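4. Data Collection and Experimental Setup

4.1 Task definition

The sorting task was chosen to separate two sources of error that are often reported together: errors in deciding which object goes where, and errors in carrying out the grasp. In each episode, short pieces of foam pool noodle are spread over a tabletop and must be moved into open plastic bins. Foam is forgiving to grip and does not damage the fingers, but it rolls, it compresses under load, and it springs back on release. A piece lying on its side offers a long grasp axis, while a short stub standing on end offers none. Both cases occur in the same layout, and a policy must handle them without being told which one it faces.

Two rules for assigning pieces to bins were used. Under the free rule, any piece may go into any bin, and only the number of pieces placed is scored. Under the color rule, the operator or policy receives a written instruction before the episode begins, naming the colors assigned to each bin. The instruction does not change within an episode. Similar colors were kept in the set on purpose, and shades near one another, such as blue and light blue, could be assigned to different bins.

4.2 Workspace

The station has two arms, each with a two-finger gripper, mounted so that their reachable areas overlap over the center of the table. Neither arm can reach the whole surface. Pieces near the outer edge must be picked by the nearer arm, and a piece whose assigned bin lies beyond that arm's reach must be passed or set down in the shared area. We refer to these as transfer cases. They were not scripted, and operators were free to resolve them in any way that kept both arms inside the workspace limits.

The bins are translucent. This has a practical effect on the visual input, as room light passing through the bin walls tints whatever is seen behind them, and a piece lying close to a bin may be partly hidden while still showing color through the plastic. Early versions of our piece detector produced repeated false detections along the bin edges. We kept the bins and retrained the detector, on the view that a method requiring opaque containers would be of limited use outside our own laboratory.

No curtain or screen was placed around the table. The station stands in an open room shared with other groups, and people and equipment in the background were left in the recordings.

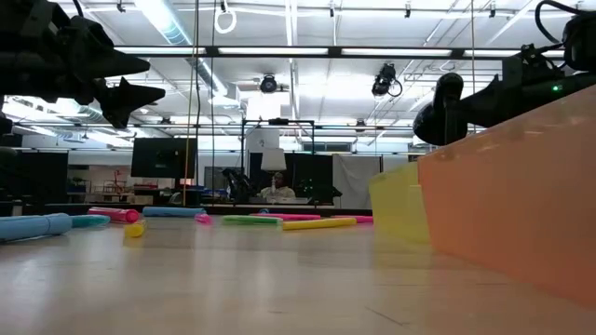
Figure 3. Layout of foam pieces for the sorting task, with the orange and yellow bins at right and parts of both grippers at the upper corners.

Layouts were produced by hand. The person resetting the table poured the pieces from a container and then adjusted them only if a piece had fallen to the floor or had come to rest outside the reach of both arms. No grid or template was used. We compared this procedure with a second one, in which target positions were drawn at random by software and projected onto the table, and found that the poured layouts contained more contact between neighboring pieces. Since contact is the main cause of failed grasps in this task, the poured procedure was adopted for all reported data.

4.3 Demonstrations

Demonstrations were recorded by teleoperation using the Illari control interface, which maps the motion of two handheld controllers to the two arms. A total of 3571 episodes were recorded. Of these, 147 were removed before training, either because a recording channel dropped out or because the episode was stopped by the safety limits. Episodes containing a failed grasp followed by a successful second attempt were kept. An earlier study by our group removed such episodes, and the resulting policies tended to continue toward the bin with an empty gripper. Retaining the recoveries reduced this behavior, as reported in Section 5.2.

Operators received one training session and were asked to work at a steady pace. They were not asked to minimize time. Each operator developed a preferred order of work, most often clearing the pieces nearest the bins first, and this preference is visible in the data. To limit its influence, half of the episodes recorded in July began with a prompt naming the first piece to be moved. The remaining pieces could then be taken in any order.

4.4 Policy and training

The policy, Pliltus, takes the camera images, the joint positions of both arms, and the encoded instruction as input, and outputs a short sequence of joint targets for both arms together. A single network controls both sides. We also trained a variant in which each arm was driven by a separate network with access to the same images. The separate variant performed comparably on pieces that required one arm only but performed worse in transfer cases, where the two arms frequently approached the same piece at once.

The episodes were divided by recording session, so that no session contributed to both the training and the validation sets. An initial split made by episode gave validation losses that were misleadingly low, as consecutive episodes share lighting and camera alignment. All results given below use the session split.

4.5 Evaluation protocol

Evaluation was carried out on 86 new layouts, each attempted once by every method under comparison. After each attempt, the layout was restored by overlaying a stored image on the live camera view and moving the pieces until the two matched. The order of the methods was shuffled for each layout, and the person restoring the table did not know which method would run next.

A piece was scored as placed if it was at rest inside a bin when the episode ended. Under the color rule it also had to be in the assigned bin. Pieces resting on the rim of a bin were scored as not placed. Episodes ended when the table was clear, when a safety limit was reached, or after 2000 control steps. Two of the authors scored the final camera image of each episode independently, and disagreements were settled by reviewing the recording.

Failures were assigned to one of four groups: missed grasp, dropped piece, wrong bin, and collision between the arms. Where more than one applied to the same piece, the earliest was recorded. This convention understates the number of wrong-bin errors, as a piece dropped on the way to an incorrect bin is counted as dropped. Wrong-bin rates in Section 5 should therefore be read as lower bounds.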